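Harnance Facial Steamer: review
Posted 2025-07-31

I bought the Harnance steamer in February, after my usual salon put its prices up and I cut my facials down to one a season. I wanted something to use at home in between. I have combination skin, dry on the cheeks and oily down the nose, and it gets blocked easily in winter.

The steamer comes in a plain box with a measuring cup, a headband and a leaflet. The leaflet is short and the print is small, but it covers what you need. You fill the tank to the line with distilled water, close the lid until it clicks and press the one button on the front. Steam comes through in 60 seconds, as the leaflet says it should. I timed it a few times and it was never far out.

A full tank lasts 9 minutes. For my skin that is plenty, and I usually stop before the end. There are two settings, warm and hot. I use warm. The hot setting made my cheeks red for the rest of the evening, so I tried it twice and left it alone after that.

My routine is simple. I take off my make-up, wash with a mild cleanser, steam, then use a clay mask on the nose and chin only. After that I rinse and put on a plain moisturiser. I did this once a week through the spring. My skin feels softer the next morning and the blocked pores around my nose are easier to clear. It has made no difference to the lines on my forehead, and I didn't expect it to.
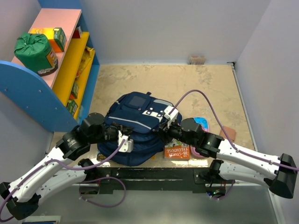 A reader of my first notes on the steamer, Mirville, wrote in to disagree about the hot setting. Hers had been on hot from the start with no redness at all, she said, and the trick was to sit further back and keep a towel off your head. She also thought once a week was too little to judge by. I tried sitting further back and it does help, though by then the steam feels much the same as it does on warm.

Before this I had a Bandis steamer, the older kind with a wide plastic hood. The Bandis was gentler and covered the whole face at once, where the Harnance has a narrow nozzle and you have to move your head a little to get an even result. The Bandis also took far longer to heat up and the hood was awkward to dry. I also borrowed a Løken for a fortnight. It is quieter than either and tilts, which my neck liked, but the tank is so small that I had to refill it halfway through.

Cleaning is the weak point of the Harnance. You can't get your fingers into the tank, so you have to tip the water out and leave the lid open overnight. Once a month I run it through with a little white vinegar and then again with clean water. The first time I skipped the second rinse and the next steam smelt of chips.

The flex could be longer. Mine doesn't reach from the socket to the dressing table, so I use it on the floor-standing stool by the bed. The base has rubber feet and has stayed put so far. The button has started to stick slightly, but it still works if pressed firmly in the middle.

If you have rosacea or broken veins I would ask a beautician or a doctor before using any steamer. For ordinary skin, used on warm and emptied every time, I think it is worth the money. I would buy the Harnance again over the Bandis. If the Løken came with a bigger tank I would probably choose that one.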